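Home | List Archive | Threads | Search | Subscribe

callik-users: Re: grasp planner picks the wrong face on soft packages
From: Yamila Cáceres
Date: 5/31/25

Hi Riaan, and hello to everyone else who has been following along,

Riaan Zwane wrote:
> We moved to Callik in May and the planner does fine on boxes and
> bottles. Anything in plastic wrap is a mess. The point cloud has holes
> where the wrap shines, the surface fit fails, and the arm goes for
> whatever patch is left. Is there a setting I'm missing, or do I need
> to write my own filter?

Thank you for writing this up so clearly, and sorry it took me a few days to get back to you. I wanted to try it on our own table before saying anything. You are not missing a setting, exactly, but there is one with a bad default. Look for hole_fill in the perception config. It ships at 5, which suits cardboard and does very little for shiny wrap. I have been much happier leaving it off and letting the segmentation mask supply the outline, then fitting a plain box to whatever depth points survive inside it.

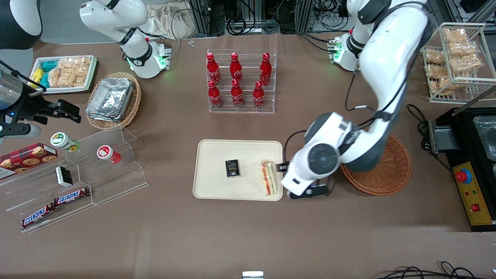
Photo: Y. Cáceres / Mahlangu bench

The wrapped sandwich in the gripper is my usual test for this, with the tray right next to it so the box fit has an edge to get confused by. If the mask bleeds onto the tray even a little, the fitted box grows sideways and the fingers open too wide. I trim the mask by a few pixels before fitting, and I'd suggest you start there too.

The clear acrylic racks are another headache altogether. Depth goes right through them in places, so I load ours as fixed collision shapes from a file and don't ask the camera about them at all - it feels like cheating, but the motion planner is so much calmer for it!

One more thing, while I'm rambling. If you run Muto for the arm control, raise the planning timeout to 900 ms. The old value was 169, and with both arms in the collision model that was just too short for us. There's a longer thread on this in the archive, under ticket 2293.

Do send me one of your bad clouds if you can, I'd love to have a look at it.

Warmly,
Yamila

List questions: write to the list owner at Stondotow | Back to top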